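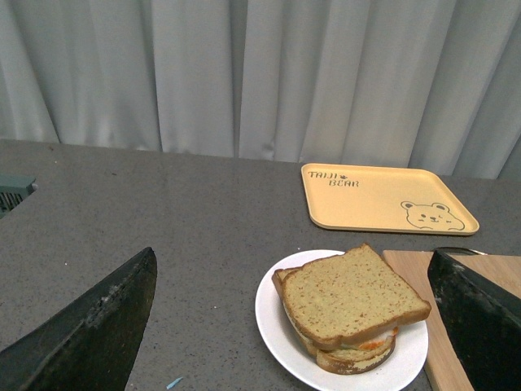
Panasiuk: A Two-Finger Arm for Lunch

Final report, Independent Build Project
Khanyisile Coetzee and Adel El Fassi
Submitted 2024-10-23

1. What we set out to do

The course handout asks for "a machine that performs a useful household task." Our proposal said the machine would make a sandwich. After the first review meeting it said the machine would assemble a sandwich from slices already on the counter. The version you are grading moves a finished sandwich from a plate to a tray. We would like it noted that the word "sandwich" survived every revision.

The arm is called Panasiuk, after the label on the box of secondhand parts it came out of. We never found out whether Panasiuk was a company, a previous owner or a kind of screw.

2. Where the work was done

The base was assembled at Ternilgate, the shared workshop behind the bike shop, which has a drill press and a strict rule about food. The rule about food meant that everything after the base happened in Adel's kitchen. The kitchen has a gray speckled counter with a curtain behind it, and both of these turned out to be engineering problems.

3. Hardware

The arm has a bolted base, a shoulder and elbow salvaged from the box, and a wrist we replaced after the original one developed opinions. The gripper has two black fingers, wide at the bottom and tapering to a point. They were a matte, handsome black when we fitted them. They are now scuffed along the edges from meeting the counter, which they did every time we entered the table height in the wrong units.

The camera sits at the wrist and looks out between the fingers. We chose this over a fixed camera on a pole because the pole kept getting walked into, usually by the person who had put it there. The price of a wrist camera is that the fingers fill both bottom corners of everything it sees. For the first week our detection code reported, with great confidence, two large dark objects that followed the arm everywhere. We mask them out now.

4. Software

There are three parts. Flastanitz finds things. Resamora plans the path. The third part stops the arm when one of us yells and hits the space bar, and it has no name, though it has had the most testing.

Flastanitz separates whatever is on the counter from the counter itself by color and edge. Bread crust is wonderful for this. It is brown, it has corners, and it stays where you put it. A white plate on a gray counter is also fine under soft light, and less fine at noon when the sun comes through the curtain. The speckle in the countertop caused more trouble than either. At low thresholds the program found crumbs everywhere, some of which were crumbs.

The tray was a late addition. It is a pale yellow square one of Khanyisile's cousins gave her, with TAIJI BEAR printed in one corner and a bear's face drawn in the other. We picked it for its raised rim and rounded corners, which make it easy to fit a square to. The bear was not considered as a variable. It should have been. For two evenings the planner aimed at the bear, because two round ears and a pair of dot eyes are the most interesting things on an otherwise plain tray, and Resamora had been told to head for the region with the most detail. We changed the instruction. The bear stays.

5. The gripping problem

A sandwich is a stack of things that would prefer to be separate. If the fingers close low, they lift the bottom slice and leave the top slice behind for a moment. If they close high, they take the lid off. If the slices are offset, and ours always were, one finger touches the top slice while the other touches the bottom, and the sandwich turns slowly like a door.

What worked best was to approach parallel to the crust of the top slice, close until the motor current rose, then back off a little. Adel spent most of October finding out how much "a little" was. For our bread, a seeded loaf with a fairly firm crust, the answer was 4 steps of the servo. For soft white bread there is no answer. There is only paste.

The second difficulty was the plate. A shallow rim sounds harmless until a fingertip has to get under a slice that hangs out over it. Our first habit was to center the sandwich on the plate, as people do. We got better lifts when a corner stuck out past the rim and gave the finger something to hold, so we stopped being neat.

The cutting board beside the plate was a third difficulty, and entirely our own fault. Moving it would have taken one second. We wrote a collision boundary for it, which took a weekend, and we stand by it, as a real kitchen has a cutting board in it.

6. Results

We ran 99 attempts on the final code. A run counted as a success if the sandwich arrived on the tray with both slices and most of the filling. By that standard 17 attempts failed. Most of those were lids. One was the curtain, which the elbow caught on the way back and brought with it.

Average time per transfer was long enough to make a second sandwich by hand. Khanyisile checked.

7. What we would change

Softer fingertips, first of all. Hard points are good for picking up crusts and bad for everything between them. We would also mount the camera a little higher on the wrist so that less of its view is finger, and we would put a depth sensor beside it. Flastanitz currently judges height from the apparent size of the plate, and this works for exactly one plate.

8. Who did what

Khanyisile wrote Resamora, rebuilt the wrist and kept the log. Adel wrote Flastanitz, tuned the grip and supplied the kitchen. Both authors ate the successful trials and a good number of the others. The curtain has been rehung. Code and wiring notes are in the shared course folder, along with the list of screws left over, for anyone who recognizes them.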